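Learning to sleep in a bright country

In June I moved to Hustovcombe, and for the first weeks I almost did not sleep. In my town near the equator the sun goes down at six in the evening, all year, and you do not think about it. In Hustovcombe it is still light when I brush my teeth, and at four in the morning the birds are already shouting.

My neighbor Darren Wainwright told me to buy thick curtains. I bought a pair and they helped, but the light came in from the sides, like water. My cousin Lizeth Quintero, who works nights in a hospital, gave me better advice by phone. She said I must make my own evening. At nine I close everything, I turn on only the small lamp in the corner and I do quiet things with my hands. I fold clothes, I peel oranges for the next day, I write to my mother. No news and no bills.

I also read a long novel that I do not like very much. It has 462 pages and I am on page 49 after 18 evenings, so you can calculate how well it works. I will not say the title, maybe the author has family here.

What did not help me: warm milk, counting, a mask (it was hot and I lost it in the bed every night), and going to bed early because I was tired. When I went early I only had more hours to be angry with the ceiling.

Now I sleep from 11 until the birds, and sometimes a little after them. Lizeth says that in December I will have the opposite problem and I will write to complain about the dark. It is possible. I already asked Darren what people do then, and he said soup. 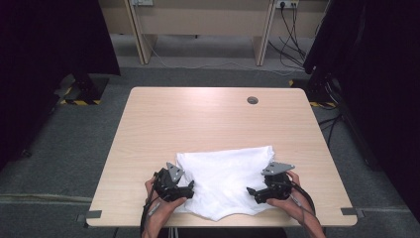 A white T-shirt on the table.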